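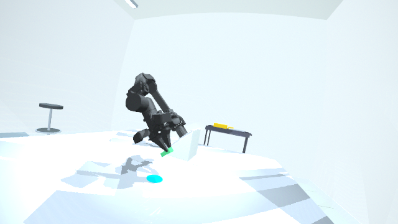 Page last changed: July

About us: Junent and the open day

Junent is a small company in Umholm. We write control programs for robot arms, and we teach people how to use them. Our customers are mostly workshops and packing firms in the region, and also two technical schools that send us their students in the spring.

We started with 2 people and one rented room above the Delaunay printing house. Today we have the whole upper floor, 292 square meters, with a training room, an office and a kitchen that is also our meeting room. The entrance is still through the printing house yard, so please follow the blue signs and do not ring at the shop.

Before a program goes to a real arm, we build the task in simulation. Our software for this is called Cilum. In it we put the arm in a plain room with very little furniture, a small green block for the gripper to hold, a white box and a round cyan marker on the floor. The customer can look at the movement together with us and say what is wrong with it. Many good corrections have come from people who never wrote a line of code but who know very well how a part must be held.

The open day

Once a year we open the floor to everybody. Last time almost 700 visitors came, which was a great surprise for us, and the line on the stairs was long. We thank our neighbors for their patience.

The demonstration takes place in the training room and is repeated through the day, the first one at 10 a.m. We show the block task on the big screen, then we change one value in the program and start it again, so that visitors can compare the two movements. After this, anyone who wishes may sit at a computer and try it. Children are welcome with an adult. The most frequent question is how long it takes to learn, and our answer is that the first simple task can be done in one afternoon, but a good one needs more time.

There is no entrance fee. Coffee is offered in the kitchen, and the printing house opens its old press room for the same hours.

Visits for groups

Schools and companies can also ask for a visit at another time of the year. A group visit takes a morning and includes the demonstration, a talk about our work and time for exercises in Cilum. We kindly ask you to write to us one month before, and to tell us the age of the participants and if somebody needs the elevator. It is in the yard, behind the paper store, and must be opened with our key.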